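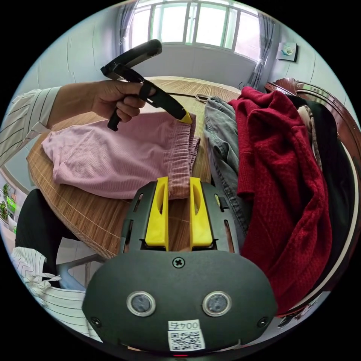
Research > Handheld Demonstration > Technical Reports > Section 3
Print this page | E-mail this page
Last updated: August

3.2 Collecting garment demonstrations

Demonstrations were recorded with pairs of hand-held grippers, one in each hand of the operator, and no robot was present during recording. Each gripper is closed by a trigger lever on a pistol-style handle. The method follows the one used for our earlier Suso set, with changes to the order of tasks and to the rules for discarding takes.

Figure 4. Two hand-held grippers at a folded pink garment on a round table covered with a slatted mat. Further clothing lies on the seat to the right.

Recording took place in private homes, using the furniture and clothing already there. Shobha Nair and Satish Salian visited 24 homes and recorded 900 takes. Each take covers a single garment and a single instruction: fold, unfold, turn or move to a pile. Operators were told to work at their normal speed and to keep both fingertips in view before each grasp. They were not told where to grasp.

Soft ribbed fabric gave the most trouble. With knitted and elasticated items, the fingers often closed on two layers where one was wanted, and the operator had to release and try again. We kept such takes if the second attempt began within the same recording, as the correction is useful to the learner. A take was discarded if the garment fell to the floor, if tracking was lost on either gripper, or if the operator put a gripper down.

By these rules 41 takes were removed. Parvathi Fernandes checked the remainder against the written instruction for each take and corrected the start and end marks by hand. Labels give the garment type, the instruction and the hand that made the first grasp. Colour and fabric were not labelled.

A subset of 300 takes was set aside for the comparison with Jido in Section 5. It was drawn by home, so that no table or garment in the subset also occurs in the training data. Seating used as a holding place for waiting clothes was left as found, and the order in which items were picked up was left to the operator.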